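Welcome, and thank you for looking after the Drolleck table for a while! This README lives next to the config files because the old binder kept wandering off, and it covers how the cell is set up, what to check before a session, and how to fix the small things that go wrong most often. It was written by several hands over a long winter, so please forgive the places where it rambles.

# Drolleck cell: setup and care

Drolleck is the two-arm table at the Drenthorpe workshop. It does soft-goods sorting, mostly caps, and its control software is called Obi. The arms, the frame and the table came to us as a kit from Clurier, and we have changed a fair number of things on it, so trust this file over the kit manual when the two disagree.

## What's in this folder

- `arms/left.yaml` and `arms/right.yaml` - joint offsets and speed limits, one file per arm
- `table/layout.yaml` - where the bins and the plant go
- `notes/repairs.md` - the repair log (please write in it, even for tiny jobs)
- `tools/home_check` - the short script you run before anything else

## Starting up

Give yourself a quarter of an hour the first few times. It goes much faster once your hands know the order.

1. Look the table over and clear off tools, screws and coffee.
2. Follow each arm's cables from the base to the gripper with your eyes, then with a finger. Power is still off at this point, so take your time.
3. Switch on the left arm and wait for it to settle, then the right. Starting both together sometimes trips the supply.
4. Open the laptop, start Obi, and run `home_check`. Each arm should report in by name.
5. If an arm reports an offset larger than 4 millimeters, stop and go to the calibration section below.
6. Put the bins and caps out last.

We like to bring each arm down slowly over a cap before the first real run, with the speed limit turned low, and watch how the fingers meet the fabric. A crown gives way under the fingers and a brim doesn't, so the same height setting can be fine on one and much too low on the other. If you're going to pinch anything, start at the crown.
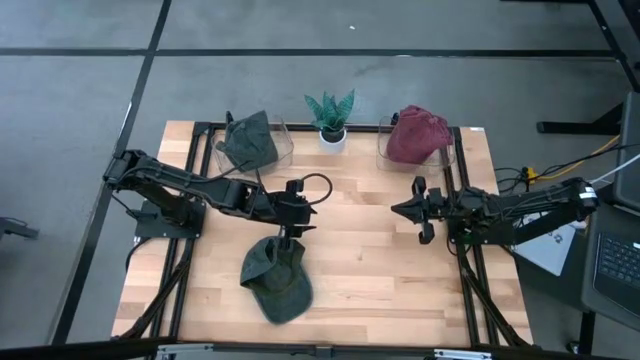

Cable slack is the other thing worth being fussy about. The gripper cable needs enough of a loop that the wrist can turn all the way both directions, but a loop that is too generous will find a bin corner sooner or later and drag the bin along with it - we have a chipped bin on the shelf to prove it. Move the wrist by hand to each end of its travel and watch the plug, not the loop. If the plug tips even a little, let out more cable from the elbow.

## Calibration

Calibrate after moving a base, after changing a gripper, or whenever the two arms seem to disagree about where the middle of the table is. Take the caps and bins off first. Then run:

```
obi calibrate --arm left
obi calibrate --arm right
```

Each arm visits 19 points over the tabletop and writes its new offsets at the end. Please don't lean on the table while it does this! The frame is stiff, but the top flexes more than you'd think, and a resting elbow is enough to spoil a set of numbers. Keep the old file under a new name until you've done a full session with the new one.

## Regular care

**Every session.** Wipe the gripper fingers with a dry cloth. Caps shed lint, and lint makes the fingers slide at the tips long before you can see it.

**Every month.** Snug the base bolts, going back and forth across the base so it sits down evenly. Check the frame joints and the corner braces too. They hold well, but they do loosen with all that starting and stopping.

**Every spring.** We do the deep clean in April: grippers off, old cable ties cut and replaced, tabletop lightly oiled. Leave the oil overnight before you put any fabric on it.

## Common troubles

**An arm droops after power-on.** Support the forearm with your hand, switch that arm off, and reseat the plug at the elbow. This one plug accounts for a good part of the repair log.

**Obi stops with error 112.** An arm has lost contact with the laptop. Check the connector at the base end first, then the one at the laptop. Restart Obi afterward, and run `home_check` again even if everything looks fine.

**Obi stops with error 291.** The gripper closed harder than it's allowed to, usually on a folded brim or the rim of a bin. Open the fingers from the menu and lift the arm straight up before you move it sideways.

**One finger lags behind the other.** Clean first. If it still lags, take off the side cover and look for a loose set screw. Hex keys are in the shallow drawer, and the small one rounds off easily, so borrow it gently and put it back.

## Shutting down

Bring both arms home with `obi park`, wait for them to stop, then switch off the right arm and the left, in that order. Water the plant if the soil feels dry, with both arms off, please, and with the pot carried over to the sink. Add a line to the repair log before you leave.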